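Small Parts, Big Mess: Sorting the Workshop Storage
Project report, Design for Shared Spaces
September 2022

So my project started with a missing screw. In July I spent most of an afternoon hunting for one while Notburga Egger, my project advisor, sat across from me and very politely said nothing. By the end of it I had a topic!

The question was pretty simple: how should a shared workshop store its tiny stuff so the next person can find it? I emptied every jar, tray and coffee can on our parts shelf and counted what came out. The total was 1039 loose pieces (screws, washers, spacers, springs, plus a few things I still can't name). Of those, 146 were in a container with the wrong label, and 94 had no home at all.

I set up three ways of storing them and gave each one a nickname so I wouldn't mix up my notes. Dadia was open trays. Cadier was lidded jars. Koo was a divided plastic box with small compartments, the kind you can see into without opening anything. I figured the jars would win because I like jars, and that's about as scientific as my hypothesis got.

For the tests I wanted a clear surface, so I worked on a pale board laid over the table and kept the box toward the back, where I could reach it without knocking it with my sleeve. A light background helps a lot with dark little parts.
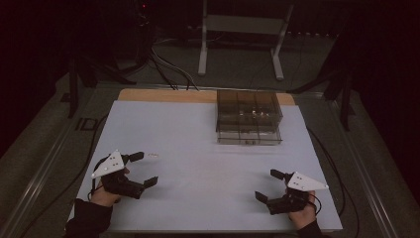

Each person got a list of parts to find and then put back. I had 17 classmates try all three setups, in a different order each time so that practice wouldn't favor whichever one came last. I wrote down the time and any part that ended up in the wrong place.

The jars lost, and badly. People opened one, peeked in, closed it, opened the next, and got grumpy. The open trays were the fastest for finding things, but parts migrated between them (springs especially, they go everywhere). The divided box was a bit slower on the first try and then caught up, and it had the fewest misplaced parts when we were done.

One thing I'd change is the labels. Mine were too small and I used a pen that smudged, so I redid them halfway through, and that probably makes the early times look worse than they should. I also never tested really long bolts, which don't fit in small compartments anyway.

The workshop is switching to divided boxes for anything shorter than my thumb. Long bolts are staying in the trays for now. My label template is saved in the Wonent folder if the next group wants it, and please use a better pen.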